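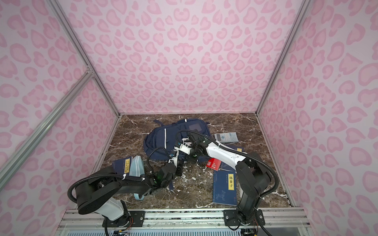
Cell 3, backpack set, start position. Attached by V. Zabala.

Ticket: Balum cell 3 - wall pattern and reset rules
Opened by: Visitación Zabala
Assigned to: Anselmo Campos
Priority: medium
Status: waiting on sign-off

Problem
Runs from cell 3 getting bounced at review. 29 sent back since Friday, all the same note: "start state not per setup sheet." Need to know which rule we're breaking because the sheet says two different things.

Page 1: items "scattered, natural." Page 4: no item may start under an arm. In the picture the backpack is under both arms and the blue book on the right is partly behind the white forearm. So natural yes, page 4 no. Which one wins?

Log

Zabala, 8:40
Checked the arms first. Both home fine, no faults. Cable conduit on the left is tied down along the forearm, the right one has that loop up by the wrist. Is the loop ok? Grakau cable guide says no free loop higher than the wrist but I can't tell if that counts as free.

Campos, 9:15
Not a fault then, it's a rules thing. Don't change the home pose, the other cells use the same file. Move the items instead.
Loop - leave it for now, don't retie while powered. Lock out first, then two people. I'll look at it.

Zabala, 9:50
Moved backpack toward the back wall. Right arm clears it, left still over the strap side. Moved again. Clear now but the calculator is tight to the wall and the gripper can't get a finger behind it. Put it back toward the middle.

Garrido (review), 10:30
Bounces were mine. Going by page 4. Page 1 is old text, should of been pulled in May. Also please keep book labels readable at start, the dark blue one with 韩非子 on it is fine as placed. The small red booklet on the edge of another cover is allowed, stacking is ok, hiding under an arm isnt.

Campos, 10:45
And the walls? Somebody at Barrios asked if the pink leopard panels are within standard.

Garrido, 10:52
Yes. Any pattern ok if it's the same for the whole batch and listed in the run header. Header on these says "plain." Thats a second reason they'd fail, fix it.

Zabala, 11:20
Header fixed. Ran 4 test resets with the new layout, all passed the checker.

To do
- Inmaculada to pull the page 1 line
- Anselmo to check the right arm loop, power off
- me: redo the 29, new header, items clear of both arms before pressing start
- hands out of the cell before enable, both operators call it out loud. Got skipped twice this week, pls don't

Waiting on Maximiliano Cordero to sign the revised sheet. Leave ticket open till then.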